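Housing support after the valley flood: a conversation with Waltraud Steiner
2019-01-23

When the river left its banks at Kurberg, 1282 residents were moved to temporary housing in neighboring towns. Most have since gone home or settled elsewhere. Waltraud Steiner, who directs the Ongart Resettlement Office, spoke with us about the households that remain in its care.

According to Ms. Steiner, 123 households still live in units leased by the office. "Their leases were written for two years," she said. "The families were told in writing that this could be extended, and it has been – once."
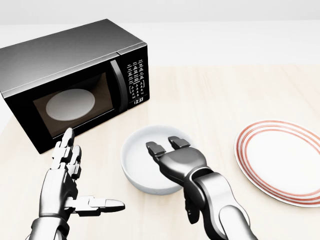 When does the current extension end?

"It ends in June. Each household will get a letter well before then, and a caseworker will call anyone who does not reply."

The office has been criticized for sending its notices only to the address on the original claim. Ms. Steiner accepts the point. Some couples now live apart, with one parent working in Kurberg and the other staying near the children's school in Ongart. "We treated a family as one mailbox," she said. "Both adults will now receive the same papers."

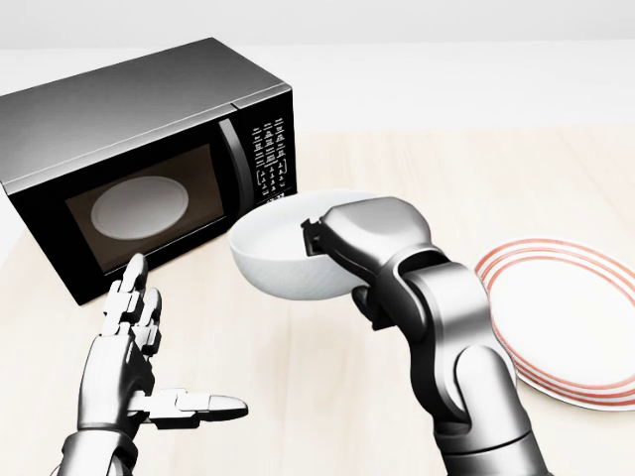

Returning to Kurberg

Repairs to the water main on the east bank are complete, but five streets remain closed to residents. Rigoberto Arriaga, the office's liaison with the town, said that owners may enter during the day with a permit and may not stay overnight. Permits are issued at the Skallport counter.

Mr. Arriaga does not expect every family to return. "A person who chooses to stay in Ongart keeps the right to counseling and to the moving grant," he said. "We ask only that the choice be recorded."

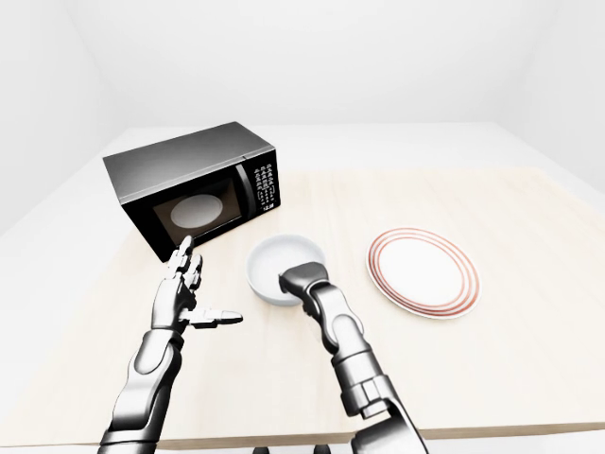
Questions of rent

Tenants who remain after the extension will pay a reduced rent for the first year. Iraís Cervantes, who represents tenants in 23 of the units, called the offer fair but short. She has asked for a second year for residents over 65. Ms. Steiner said the request is under review and that a written answer will be sent to tenants before the June letters go out.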